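How to run a buffet for 60 people without a queue forming

The queue at a buffet is caused by the table, and the table is laid by you. I have stood in enough of them, holding a cooling plate and watching one man choose a gherkin, to have developed opinions. What follows works for a church hall, a club dinner, a wedding on a budget or any other event where people who had a perfectly good lunch arrive behaving as if they've crossed a desert.

## 1. Put the table where people can get round it

Push the table against a wall and you have built a single-lane road. Pull it out far enough for two people to pass behind each other, then pull it out a bit more, as your guests will be wearing coats.

Decide which end is the start. It should be the end furthest from the door, or the head of the queue will meet the late arrivals and both parties will stop to talk about parking. At the Skornau Hall summer supper in July we had the start next to the bar. Dinner began at seven and I ate at 8.20.

## 2. Plates at the start, cutlery at the finish

You would think this was settled. It isn't. Somebody will helpfully wrap every knife and fork in a napkin and put the bundles next to the plates, and then every guest has to serve themselves potato salad with one hand while clutching a small cotton parcel with the other.

Plates first. Cutlery and napkins last, on a separate small table if you have one. Drinks go across the room. A person holding a plate, a glass and a bread roll has no way of picking up a serving spoon, though plenty will try.

Put out more plates than guests. For 60 people I put out 81, which was every plate in the cupboard, and we still had to wash some. People come back for seconds and regard their first plate as belonging to a previous life.

## 3. Order the food by how cheap it is

Bread, then rice or potatoes, then salads, then the hot vegetarian dish, then the meat or fish. By the time anyone reaches the salmon there should be very little room left for it. Caterers have done this for ever and it's only slightly wicked.

Two exceptions:

- Sauces go directly after the thing they belong to. Gravy at the far end will be carried back against the traffic by someone saying "sorry, sorry, sorry".
- Anything for guests with allergies goes on its own table, with its own spoons, and gets served first. Label it properly. "May be fine" is not a label.

## 4. Leave gaps between the dishes

This is the step everyone skips, because a crowded table looks generous. It also looks like a table where nobody can put a spoon down. Set your serving dishes out empty the afternoon before, in the order you want them, and walk the length of the table pretending to be hungry. If you bump elbows with yourself, spread them out. A spare plate beside a dish gives the dripping spoon somewhere to live.

I do this with a sticky note at each place saying what will go there. Take the notes away before you serve. I once left one that said "beige thing", and it was read out in a speech. 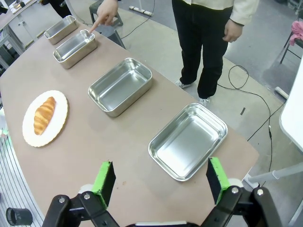 ## 5. Fill small and fill often

A huge dish of lasagne looks magnificent for the first few guests and like a road accident for the rest. Use shallower dishes, keep the remainder hot in the kitchen, and swap a dish when it is two-thirds gone. Never tip fresh food on top of old. Apart from looking grim, it's how you end up ringing people on Monday to ask how they're feeling.

Hot food has to stay properly hot, so use a probe thermometer – a hand held hopefully over the rice is no substitute. If you're hiring warmers, book early and ask whether the fuel is included. Casten Hire did not include the fuel. I found this out at 5 p.m.

## 6. Call people up by table

Four tables at a time is plenty. Send the ones with small children first and the ones who have been at the bar longest second, for roughly the same reasons. Everyone else can be told it won't be long – say it cheerfully and move off before they can reply.

## 7. Clear as you go

Once a dish is finished, take it away. An empty dish will be scraped hopefully by 17 separate people, each of whom will then come and find you.

Leftovers go in tubs, with lids, in the fridge. The lids will be missing.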